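Kadberg Lists > Disassembly Research > Archive > Message

Subject: Re: Access order and socket levers in the desktop tower trials
Date: 13 May 2021

Dear list members,

The Waduvley group thanks the Kahraman group for its questions of last week, which are answered below in the order they were put.

> We have read the interim note on learned disassembly of desktop
> towers. Two points remain unclear to us. First, does the reported
> figure of 2,505 attempts include those stopped by the operator?
> Second, the note says that the policy was trained on memory modules
> and then tested on socket levers. Was the fixture plate moved between
> the two sets? Our own results with a movable plate were poor, and
> we would like to know whether this explains the difference.

On the first point, the figure includes every attempt that began with the arm at its home pose, whether or not it was stopped. In all, 3,791 attempts were recorded. Of these, 867 were set aside before training because the force readings were incomplete, and the remainder was divided between the training set and a smaller held-out set. The 2,505 in the note are the training set alone. The wording in the note was loose and will be corrected.

On the second point, the plate stayed in one position for both sets. The tower was placed again by hand before each session, and its pose was estimated anew each time. We did not test a movable plate and cannot say whether it accounts for your result. It would be useful to know how far your plate was shifted between attempts.

Members have also asked about the order of access. The method does not follow a fixed list of parts. At each step the planner scores the parts that can be reached from above with a two-finger grasp, and selects the one with the lowest predicted contact force along the approach. In towers with a shroud close to the socket, this usually places the lever late in the order — the clearance on that side is small, and the wrist must stay nearly upright. Almost 20 percent of the stopped attempts ended at this stage. We regard the result as preliminary. The Navgate planner, run on the same layouts, gave a similar order but was slower to recover after a missed grasp.

The full tables will be sent to this list in June, with the corrected note. Groups wishing to compare results are asked to state the tower model, the approach height and the force limit used.

1. Setup at the socket stage, tower on its side, fixture plate to the left

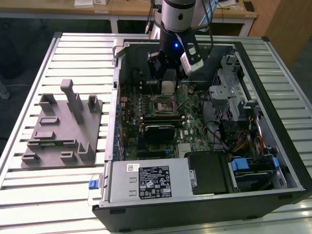 2. Files to be released with the tables

Force and joint records for all attempts, including those set aside; the drawing of the fixture plate; and the planner settings for each session.

On behalf of the Waduvley group

Contact the list owner | © Kadberg Lists | Back to top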